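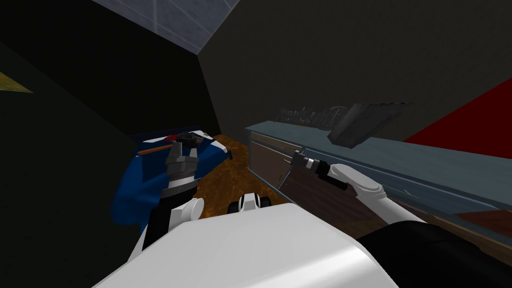 Waqas Bhutto wrote back after reading the February draft of this section that the simulated success rate should come out of it altogether, on the grounds that a reader will remember the rate and forget everything printed next to it. The rate has stayed in, in step 9, where it can be argued with. His other point was that we had no business calling the method "transfer" until someone had tried it on a real arm, and the word has been removed.

6. Running the two-arm tool evaluation in Sernell

The section covers a single evaluation run of the Lellura policy in the Sernell simulator. It assumes the install check in section 5 passed. Training is covered in section 8.

6.1 Before you start

1. Close any other Sernell session on the machine. Two sessions will share a physics clock without complaint and both sets of results will be wrong.

2. Load the room file and let it settle for 900 simulation steps before you touch the arms. Objects are dropped in slightly above their resting places, and some of them slide.

3. Look at the room from the robot's own view. Check that both grippers are visible and that any held tool sits in the fingers and does not pass through them.

Note: Wall colors and counter textures are drawn at random when the room loads. Dark walls are a normal draw. Hedvika Baláž found no link between wall color and failure in her runs, but she was looking at a small set and we would not lean on it.

Caution: Do not reload a room because the layout looks hard. Every reload you throw away makes the final rate better than it should be. If you must reload, log it.

6.2 The run

4. Set the seed list. Use the list supplied with the Dirnis log tool. Lists you make yourself are fine for practice but should never be reported beside ours.

5. Start the policy with the left and right arms both enabled. One-arm mode exists, but the scoring script was not written for it and will count an idle arm as a safe arm.

6. Let each episode run to its time limit. The early stop option ends an episode the moment the goal test passes, even if the tool is dropped a moment later. It is on by default. Turn it off.

7. Save the contact log as well as the video. Video alone cannot show how hard the gripper is squeezing, and the simulator allows grips that would damage a real tool.

Caution: If the grip force column reads zero all the way down, the log was opened after the run began. Discard the episode and record it as discarded.

6.3 Reading the score

8. Run the scoring script on the full folder. Do not move failed episodes out first.

9. Compare your result with the reference run: 2,033 episodes, of which 1,074 passed with early stop turned off. That is a little over half. With early stop on, the same policy looks a good deal better, and we suspect some published rates for this sort of task were gathered that way.

10. Pull 14 passing episodes at random and watch them from start to finish. Tatiana Hrnčiar did this with the reference run and marked several passes she would have failed by hand, mostly where a tool was wedged against a gripper and not properly held. The goal test has not been changed to match her notes.

Note: The Štěpánek friction setting is left at its default throughout. We have no measurement that says the default is right. Raising it improves the score, so treat any gain that came with a friction change as unexplained until the old policy has been rerun at the same setting.

If your rate is far above the reference, go back to step 6 before you report it.

Contact: Dušan Charvát, Lellura documentation | © Lellura project | Back to top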